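Hi, and thanks for poking around in here! I put this dataset together for anyone who writes subject lines for a living (or, like me, ended up doing it because everybody else at the meeting looked at the floor).

# Skemstead Subject Lines

327 email newsletter subject lines, with open rates, from small shops in and near Skemstead. I've been sending newsletters for local businesses for 9 years, and I got tired of advice built on giant retailers with giant lists. My biggest list has up to 2000 people on it. That's a different game!

## What's in the file

One CSV, one row per send:

- `subject` — the line exactly as it went out, typos included (sorry, Greenwood)
- `shop` — Travham, Dollunora or Greenwood
- `list_size` — how many addresses it went to
- `open_rate` — percent, taken 30 hours after sending
- `emoji` — yes or no
- `month` — month only, I didn't keep the day

Travham sells garden stuff, so their lines go quiet in November and then get very excited in spring. Dollunora is a bakery and would put a croissant emoji on a tax form if I let them. Keep that in mind before you decide emojis work miracles, because most of the "yes" rows are theirs.

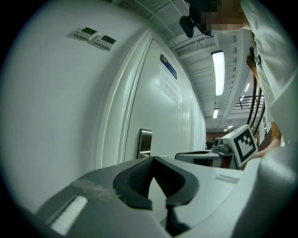

Maureen Dawber wrote to say that open rates are mostly junk now that mail apps load everything in advance, and that she'd trust clicks over opens any day. She's right, and I wish I had the clicks! Two of the three shops never turned on link tracking, so I left that column out instead of shipping it half empty. If you use the open rates, compare sends inside one shop and please don't rank the shops against each other.

## How I cleaned it

By hand, mostly, with a lot of coffee. I took out test sends, anything with a customer's first name in the subject, and one Greenwood email that went out twice (I kept the first one). Blank `open_rate` cells mean the old mail service lost the report. They don't mean zero.
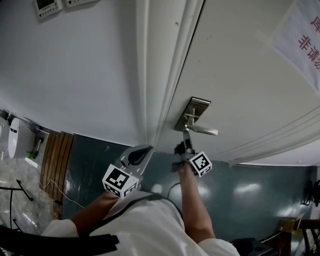
*White door, lever handle, gripper held up.*

## Using it

Take it, chop it up, use it in a class, whatever you like. A credit line is nice. All three shops said yes to sharing, but please don't go emailing them about it — open an issue here and I'll answer when I can, usually after dinner.

## Still to do

- split `emoji` into start, middle and end of the line
- add the preview text, if I can dig it out of the old account
- fix the two Travham rows where a comma broke the quoting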